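Wrist drift bug found in home-robot practice software, and the fix is already out

Good news for everyone who has been pulling their hair out over the Huddale arm this fall! The team at Tresavis has tracked down the fault that made the simulated arm slowly tip its wrist out of true during long practice runs, and the patch went up in October along with a very readable write-up of how it was found.

For those who haven't followed it, Huddale is the practice arm that comes with Idness, the household simulator Tresavis gives away to schools and small labs. You drive the arm through furnished rooms, pick things up, put them down, and the recordings go into training. The trouble was that on certain long sessions the hand would end up pointing somewhere the operator had never asked it to point. The arm still took commands. The fingers still opened and closed. But ask for level and you got a slant, and the longer you worked the worse the slant became.

Zohreh Moradi, who runs testing for the project, first heard of it from an operator who thought she was getting motion sick. "She told me the room was leaning," Moradi said. "I said rooms lean in there all the time, the camera rides on the wrist. She said no, it's leaning when I'm holding still. And that got my attention right away."

The wrist view is how operators do the work, so they get used to seeing a house at odd angles. A brick wall may run off on a diagonal past the fingertips while a dark cabinet tips in from the other side, and none of that means anything is broken. It makes this kind of fault very easy to miss.
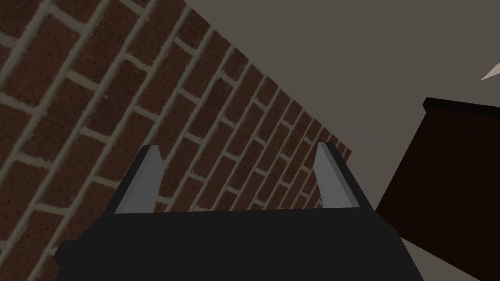 Could the drift have damaged a physical arm?
The fault sat in the simulator's own bookkeeping and was never part of the controller that ships for physical arms, so a lab that only ran the hardware side was not exposed to it.

Moradi's team went back through 700 saved sessions looking for the pattern. They compared the wrist angle the operator had requested with the angle the simulator had stored at the same moment, and 17 of the sessions showed a gap that kept growing until the end. Every one of those had something in common, and it's a wonderful bit of detective work - the operator had paused the session and resumed it while the wrist was still turning.

On each pause, Idness saved the wrist's position but rounded off the last little bit of rotation. On resume it took the rounded number as the truth and carried on from there. Do that once and you would never see it. Do it over a long afternoon, with breaks for the phone and the coffee and the person at the door, and the small errors stacked up in the same direction. The worst session in the batch had gone off by 4 degrees, plenty to make a careful grasp close on nothing or knock a glass over.

And that's the part with a safety side to it. No one was hurt and no hardware was involved, but recordings from a drifting session tell a learning system that the hand was level when it wasn't. Train on enough of them and the lesson could carry over to an arm in somebody's kitchen. Tresavis has pulled the affected sessions from the shared set and is asking outside groups to check their own.

Azimi, the small training outfit that uses Idness for its evening operator courses, deserves a big share of the credit. Its instructors had started keeping a plain paper log of every pause, with the time and what the arm was doing, well before anyone at Tresavis had a theory. When Moradi asked if there was any record of interruptions, they scanned the whole notebook and sent it over that same night. The pauses in the log lined up with the jumps in the data almost line for line. I love this! A pencil and a spiral notebook cracked a software fault.

The team also looked hard at two other suspects and cleared them. One was the camera mount, which a lot of users on the message board had blamed. The other was the gripper itself, on the idea that the fingers might be pulling the wrist around when they spread wide. Neither made any difference in the repeat tests. Moradi's group ran the arm with the fingers open and closed, with the camera settings changed and changed back, and the drift turned up only after a pause in mid-turn.

Furnished rooms turned out to be a help with the testing, too. A framed picture on a wall has nice straight edges, and its slant in the wrist view can be worked out ahead of time for any pose of the arm. The new self-check makes use of that. It works out the slant a straight edge ought to have and compares it with the one the camera is giving, then puts up a warning if the two disagree.

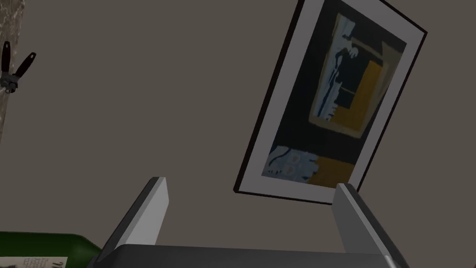 The Huddale gripper at work in an Idness room, with a framed abstract on the wall.

The patch itself does 2 things. It stores the full wrist rotation on every pause, with no rounding, and it holds off the pause until the wrist has finished its turn. Operators may notice a slight delay after pressing the key. That is on purpose, and Moradi says please don't keep pressing it, as a second press will resume the session.

Anyone running an older copy should update before recording anything new. Old sessions can be run through the checking script that comes with the patch, and it will list any file where the requested and stored angles pull apart. A flagged file doesn't have to be thrown out entirely. The stretch before the first pause is fine to keep, and the script marks where that stretch ends. Groups that have already trained on flagged files are asked to write to the testing desk, which is putting together a list of who used what.

There's one loose end. A few users report a faint jitter in the fingers right after resuming, even with the patch in place. It doesn't seem to affect the wrist and it settles quickly, but Moradi has opened a separate report on it and would like to hear from anybody who can make it happen on demand. Send the session file along with the time of the pause, and if you've been keeping a notebook like the folks at Azimi, send that as well.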